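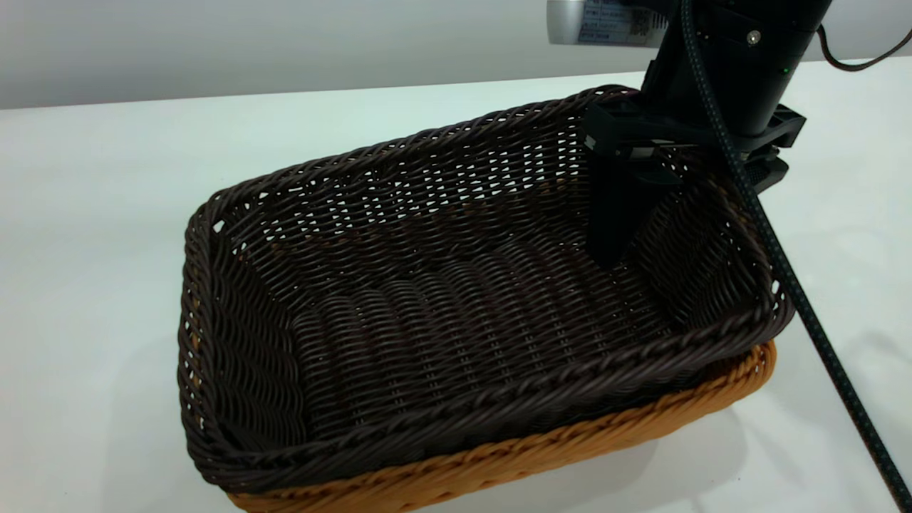 Speaker notes: Empty Basket Detection from Wrist Views
Nazma Munasinghe, Padosden group
Last updated: March

Opening (two minutes, no more)

Thank the chair. Say the title once. Skip the joke about basket cases. Noeline has heard it at three rehearsals and has asked me in writing to stop.

The question for the talk: how does a picking arm know there is nothing left to pick? People assume this is the easy part. You would think an empty basket is a very quiet object. Our old detector, De Graaf, looked into empty wicker and found small items everywhere, and it was extremely sure of itself. Pause here. Someone from a warehouse will laugh, and it won't be a happy laugh.

Why wicker

Plastic totes are a solved problem, or at least a problem that has been published enough. Wicker has texture at the same scale as the small items we care about (buttons, screws, jelly beans). It has holes, and light comes through the holes. It also has rims, corners and stakes, all of which repeat until the network starts believing in them.

Now the wrist views. Give people a few seconds with this one before talking.

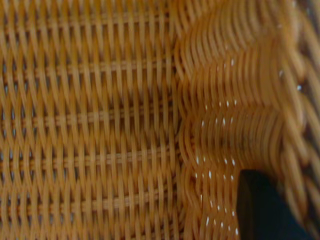
Wrist view: flat weave at left, curved weave at right. The white specks run along the curved strands; gripper finger in the lower right corner.

Ask the room how many objects they see. Wait. The specks are the villains of this talk. To a detector trained on tidy bins, a short white dash on an amber background looks a lot like something you were paid to pick up. Point out how soft the focus is at this distance. We tried sharpening. Sharpening gave us crisper villains.

Method

Keep this slow. Last time I did it in forty seconds and then spent the whole Q&A doing it again.

Lita scores every patch twice. The first score asks whether the patch looks like an object. The second asks how well the patch can be rebuilt from its neighbors. Weave is boring, and boring things can be rebuilt. A button can't be, unless you've spilled a lot of buttons (save this for questions, someone always asks).

Then the wrist shifts a little and we do it again. A gap in the weave lets through whatever is behind it, so its brightness changes with the view. An object mostly minds its own business.

Training used 565 wrist frames, all labeled by Noeline Tapsell. Thank her here by name and look at her while doing it.

The hard case
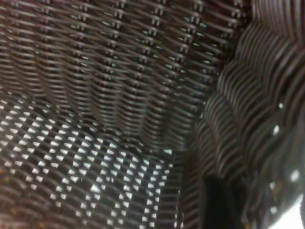 Inside a dark basket: open lattice at lower left, braided rim down the right side.

Every white diamond in the base is a gap. The old detector liked the base best of all. Lita handles the middle of the lattice well, where the pattern is regular, and gets nervous toward the edges where the openings shrink to slivers. The rim gives it trouble too: a stray speck in the braid has no neat neighbors to vouch for it. Don't hide this. Reviewer two found it anyway.

Results

Test set is 227 frames of empty baskets. De Graaf raised a false object in 200 of them. Let that number sit there. Lita raised one in 70. Say plainly that 70 is still bad. It is a much nicer bad.

If asked about missed objects: we have early numbers, they are not on a slide, and there is a reason they are not on a slide.

Runtime is fine. If I'm behind, skip the runtime slide. If I'm ahead, also skip it.

Closing

Next is the Sitidbridge line, where the baskets have cloth liners. Gingham, I am told. Leave the contact slide up and take questions.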